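Ticket 300: Large gray bin, small items sticking to the floor
Opened by: Lorraine Dobson, Haslam
Status: closed 2023-02-12

Reported: clear parts lie flat on the bottom of the bin and are a pain to lift out. The sloped walls are great, everything slides down to the middle, but once it's flat down there you can't get under an edge.

Tried first: wiped out the whole bin and went over the scuffed floor with a dry cloth. Slightly better!

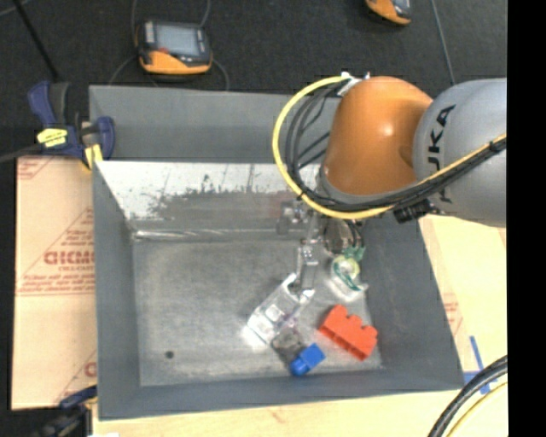 Next I checked the seam at the bottom of the far wall with a fingernail. No lip, no gap, nothing catching. Love how solid this thing is.

Then put in 7 parts, tipped the bin a little and set it back down. 2 stayed flat, the rest came up easily. Huge improvement, so I'm happy to close this. Will reopen if it comes back.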